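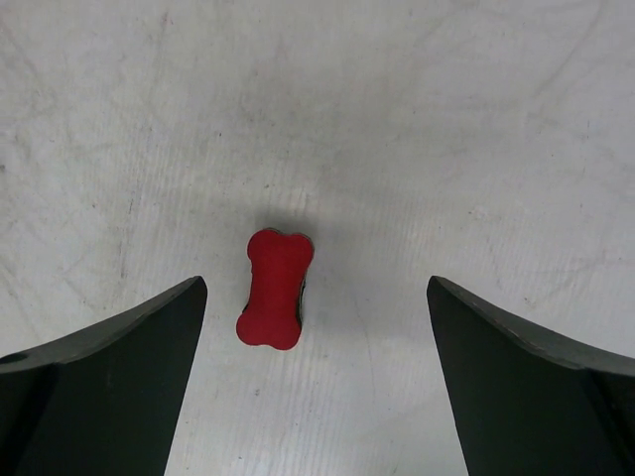 Our project was a two-finger gripper arm built in the back of Kayode Ezeani's garage on Furham Street, with the heavier cutting done at the Stallance shared workshop. The aim was to pick up small flat parts from a bench and drop them in a tray, using a camera at the wrist to find them. Long thin parts gave us the most trouble. The red bone-shaped piece lies much closer to the left finger than the right, and with a part sitting off to one side like that, one finger touches first and pushes it across the surface before the other arrives. We had assumed the part would centre itself.

Build

The arm kit was second-hand and missing its base plate. Fergus Forsyth cut a new one from 2 mm steel and we bolted it to the bench. Both fingers run off one motor through a pair of gears, so they always move by the same amount. The first gears had too much play. Fiona Cowie redrew them in August and the second set has stayed in.

The program finds the part by colour, works out its middle point and the direction of its long axis, then turns the wrist to match. Archie Tosh wrote the colour part. It was fooled by dark marks on the bench until he set a minimum size.

Testing

We logged 1185 grip attempts over 13 sessions. Our early sessions were run without the centring step, so they are listed separately in Appendix B. With centring on, the wrist shifts sideways before the fingers close. Drops still occurred when the wrist angle was wrong, mostly on parts lying nearly in line with the arm.

Costs and remaining work

We spent nearly all of the Cruickshank grant on the motor and the wrist camera. The wiring needs a proper cable guide, as the loose loop catches on the elbow joint. Gillespie Ogilvie has offered us a spare length of chain guide, but it has to be shortened before it will fit.

Last updated: 15th February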